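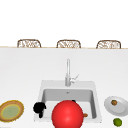

How a car body gets its paint

A new car body is bare metal when it reaches the paint shop. Bare steel rusts, so the paint has two jobs: it protects the metal and it gives the car its colour. The work is done in layers.

Step 1: Cleaning
The body is washed to remove oil and dust. Paint does not stick well to oily metal.

Step 2: The dip
The whole body is lowered into a large tank of liquid primer. An electric current passes through the liquid and pulls tiny bits of primer on to the metal. The primer reaches places a spray cannot - inside the door sills, for instance.

Step 3: The oven
The body moves slowly through a long oven. The heat makes the primer hard. Paint shops call this curing.

Step 4: Sealing
Soft sealer is squeezed along the joins where two sheets of metal meet. It keeps water out.

Step 5: Colour
Machines spray on the base coat. At the Lidier factory there are 14 colours to choose from, and the sprayers are rinsed whenever the colour changes. Cars of the same colour are often grouped together, which saves paint.

Step 6: Clear coat
The last layer has no colour. It makes the car shiny and protects the base coat from sunlight and small scratches. The body then goes through an oven again.

Checking
Inspectors look at the body under bright lights. A speck of dust under the clear coat is sanded away and the spot is polished.

Words to know
Primer - the first layer of paint
Curing - making paint hard, often with heat
Base coat - the layer that holds the colour

Written by Pongsak Khamphan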